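Walk-around checklist, Fenduvero tabletop arm kit (trial unit), filled in before we decide on buying. I did this over a long lunch in July with the vendor's own sheet in one hand, so the item wording is theirs and the rambling is mine.

**Power and stop**

- [x] E-stop within reach of the operator's seat. *Yes, and it's a good chunky one. I hit it mid-move at low speed and the arm held where it was.*
- [x] Restart needs a deliberate reset. *Two presses. Took me a minute to find that in the manual!*
- [ ] Supply lead strain-relieved at the controller. *Nope. It's just plugged in. Lamach sells a clip for this and I'd want it in the quote.*

**Arm and joints**

- [x] Base bolts torqued and paint-marked. *Marked by me, orange pen.*
- [x] Joint covers closed, no missing screws.
- [x] No grinding or ticking at slow jog. *Quiet. Quieter than the old Vetham unit, which sounds like a coffee mill.*
- [ ] Cables clear of pinch points through full travel. *Half a yes. The wrist cable makes a big wide loop, and I'd like it tied in a bit before anyone new runs this. Same goes for the thick braided one by the base, it lies in a loop over the mat and I can see a sleeve catching it.*

**Gripper**

- [x] Fingertips tight and undamaged.
- [x] Holds the part when power drops. *Tried it with the spare gear, held fine.*
- [ ] Grip force limit set and written down. *Set, yes. Written down, no. My bad, I'll do it when I redo the cable check.*

**Work area**

- [x] Mat covers the area under the tool. *It does, but it's wrinkled, and a gear sitting on a fold tips a little. Please pull it flat before each run (or tape the corners, I don't mind which).*
- [x] Fixture seated. *The ring plate sits flat on the mat.*
- [ ] Loose parts only in the pick spot. *The sheet never says where the pick spot is. I've been using the left of the plate, and I'd mark it with tape.*
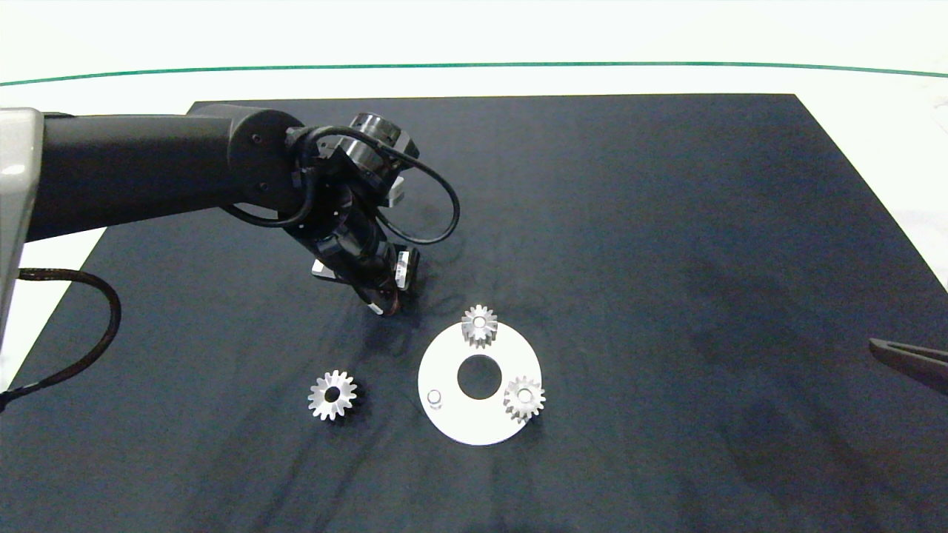
*Gear task: two gears on the plate, third on the mat to the left, free peg on the left side of the plate.*

**Service plan**

- [x] Interval stated. *Every 3000 hours for the basic plan, 4000 if we take the Sin grease package. I'd go basic, we don't run it enough to care.*
- [ ] Hour counter matches the paperwork. *Counter says 600, the form has a blank. Fenduvero needs to fill that in before I sign.*

So, four things for me or the vendor to chase plus the tape. I'm happy for the trial to carry on at slow speed in the meantime, just keep your sleeves rolled up near that braided cable.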